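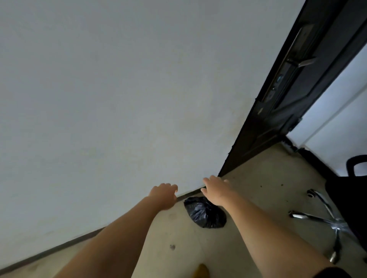
Praltby Two-Tier Slatted Shoe Rack, dark finish

Back in stock. Listed by Karla Ventura, updated 2020-06-30

Okay, so I've been selling hallway stuff in this little shop for a while now and the Praltby is the one I keep coming back to. It's a shoe rack. Two shelves, slats, four legs, dark wood. I know that doesn't sound like much to get excited about, but I have one at home and I walk past it every time I come in the door, and I still like it!

The thing I like best is the slats. My old rack had solid shelves and every bit of grit that fell off the shoes just stayed there until I took everything off and wiped it down. With slats the dirt drops through to the floor and you sweep it up with everything else. On shiny pale tile you do see it (oh boy, do you see it), so keep a broom close by. I do a quick pass in the evening and call it good.

Size and what fits

The rack is 60 cm wide and 50 cm tall. I get three pairs of regular adult shoes across each shelf, or two pairs if they're my big clunky winter boots. Kids' shoes, you can squeeze in more. The gap between the shelves is 18 cm, so sneakers, slippers and flats go in with no trouble, and ankle boots mostly do too. Tall boots need to go on the top shelf.

And you don't have to use the top for shoes at all. Mine started out that way and then it turned into the place where the bag goes, and the mail, and one time a whole watermelon. It held the watermelon fine. 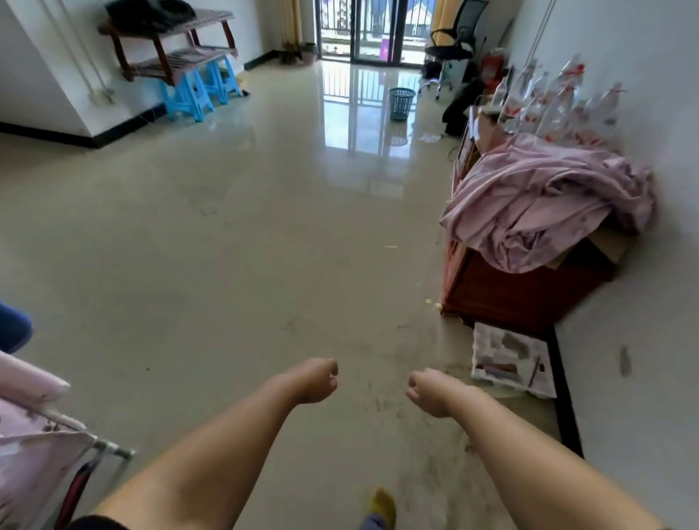
Low stools are a great match for it, by the way. The light plastic kind that tuck in by the legs are my favorite, because you can pull one out with your foot, sit down, do your laces, and push it back. I don't sell the stools myself, sorry! Any hardware store will have something. Just measure the height first so they slide in under your shelf, or plan on parking them in front.

Putting it together

It comes flat in one box with the screws and a little hex key. It took me nearly 18 minutes with the radio on. My neighbor Vidar Rustad did his without looking at the sheet and got the bottom shelf on upside down, so please do look at the sheet. The slats have a rounded side and a flat side. Rounded side up.

Leave all the screws a bit loose until the whole thing is standing, push down on the top with both hands so the legs settle, then go around and tighten. If it still rocks after that, it's probably your floor. There are felt pads in the bag and you can double one up under the short corner. Put the pads on even if it doesn't rock! Polished tile scratches easier than you'd think and then you're looking at that scratch forever.

Where to put it

Against a wall, close to the front door, but check the swing of the door first. Open it all the way and see where the handle ends up. If you have one of those big lever handles it reaches out farther than a knob does, and you don't want it banging into the rack. I also try to keep mine clear of the outlet so I can still plug in the vacuum.

If your wall is white, pull the rack out a finger's width. Shoes leave gray marks on paint like nothing else, and a small gap saves you some scrubbing.

Cleaning

A damp cloth, then a dry one. I don't use sprays on it. For mud, let it dry and brush it off. I go over the screws with the hex key again every October, when the boots come out.

Things people ask me

Margit Nyberg wrote to ask if two of them can be stacked. I tried it and no, I wouldn't. The legs just sit on the top slats and nothing holds them there. Side by side works really nicely though, and two in a row makes a decent long shelf.

Kjell Holmgren wanted to know if it's okay on a balcony. Under a roof, maybe for the summer. In the rain, no. If you want something for outdoors, take a look at the Clovero, it's metal and a bit uglier but it doesn't care about weather.

Can you sit on it? Please don't. Get a stool, or the Bisora bench if you have the room.

Does it come in a lighter color? Not right now. I've asked!

In the box: 2 shelves, 4 legs, screws, hex key, felt pads, instruction sheet.

Shipping goes out twice a week. If a slat arrives cracked, send me a photo and I'll mail you a new one, and you can keep using the rack in the meantime.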